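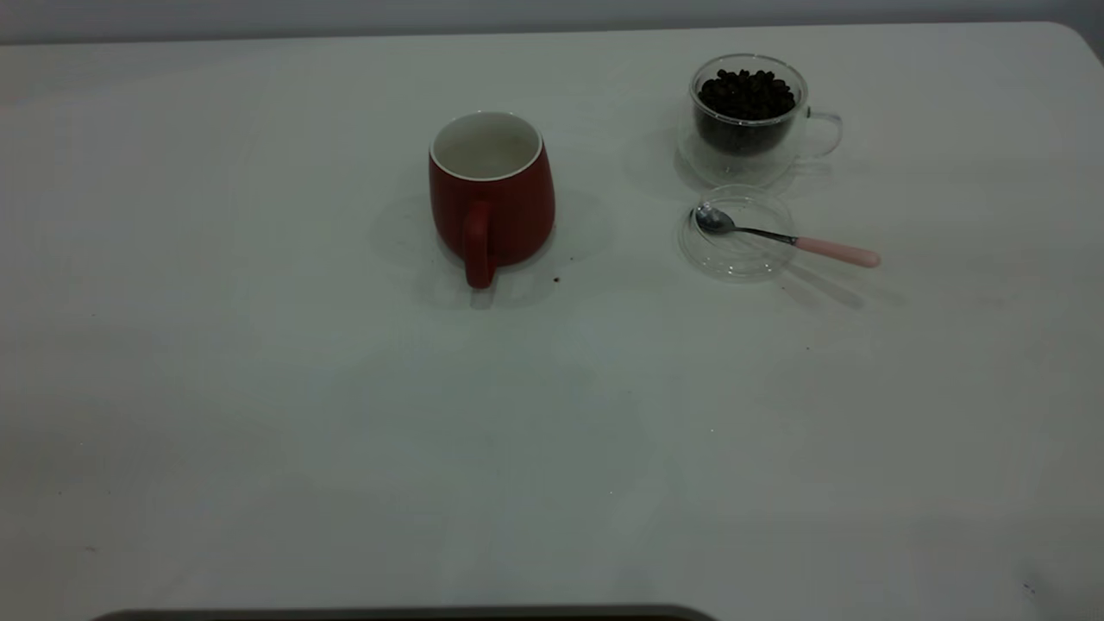
Stumholm Test Kitchen, Table Cell 2
Weekly inspection checklist for the serving arm, with comments
Date of inspection: Tuesday, April 1, 2025
Power state at start: off, key removed

Section A. Stopping and access

A1. Emergency stop button pressed and released, arm stays still until reset. OK
Comment: Tested from both operator places. The button on the wall side is a little stiff. It still works, but please order a spare from Drelar.

A2. Floor line is visible, and stays 1000 mm from the table edge on every open side. OK with remark
Comment: Distance was measured and is correct. The yellow tape is coming loose near the door. I pressed it down, but the glue is old.

A3. Reset is possible only from outside the line. OK

Section B. Table and objects

B1. Table surface clean before the first cycle. NOT OK
Comment: There is a small brown crumb close to the base of the red mug, at its lower right, and a few faint marks in other places. A crumb looks like a small thing, but under a cup it can make the cup stand crooked. Wipe the table and check it again before the arm gets power.

B2. Cups for gripping contain no liquid. OK
Comment: Red mug is empty. The glass cup has coffee beans, and dry beans are permitted by our rule.

B3. Fill level of dry goods. To be discussed
Comment: The beans reach close to the rim of the glass cup. Our rule says only "not overfilled", and every shift understands this differently. I propose that we write a clear distance from the rim.

B4. Transparent objects are entered in the object list. NOT OK
Comment: The double-walled cup is in the list. Its lid is not, or I did not find it. A clear glass lid which lies flat on a white table is difficult to notice for a person also, so it must be in the list each time.

B5. Nothing lies on top of another object, unless the task sheet asks for it. NOT OK
Comment: Teaspoon with pink handle is lying across the glass lid. The task sheet for this cycle has no stacking step. Put the spoon directly on the table, or correct the sheet.

B6. Free space between cups. OK
Comment: The gap between the mug and the glass cup is bare table.

Section C. Arm and software

C1. Speed limit for glass is active. OK
Comment: Set to 15 percent, as agreed in the Senuvetti procedure. Please do not change it during a shift - only between shifts, and with a line in the log.

C2. Finger pads without cuts or hard places. OK
Comment: Left pad has a shiny area. Look at it again next week.

C3. Cables do not touch the table during full reach. OK

C4. Log from last week is saved and can be read. OK
Comment: 112 cycles, 13 of them stopped by the operator. The reason is missing for most of these stops. A stop without a reason cannot help us later, even one word is enough.

Result: no release for automatic operation until B1, B4 and B5 are corrected. Manual mode is allowed at low speed. B3 stays open until the April meeting.

Copy to: Ismail service desk, cell folder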